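Does freezing jeans do anything for the smell?
Asked by Trakiso, 25 Apr 2026

My brother-in-law swears that a night in the freezer kills whatever makes denim stink, so he never washes his. I have my doubts. His jeans smell like jeans that have been in a freezer. Has anyone tested this, or is it just something people repeat?

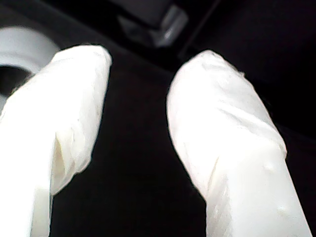 2 replies

Wahyudi Oei
I'd want to see proof too. Plenty of bacteria go dormant in the cold and wake up when you put the pants back on. Sweat and skin oil stay in the cloth either way. I left a pair in a chest freezer for 48 hours last December and they smelled fine until lunch. Cold cloth doesn't give off much odor, so people sniff them straight out of the freezer and call it a win. Turn them inside out, wash cold, hang them up. The dye will survive.

osman262
Works for me, been doing it for years. You have to use a bag though.

Trakiso
Works how? Does anybody else in your house agree?

osman262
Never asked them.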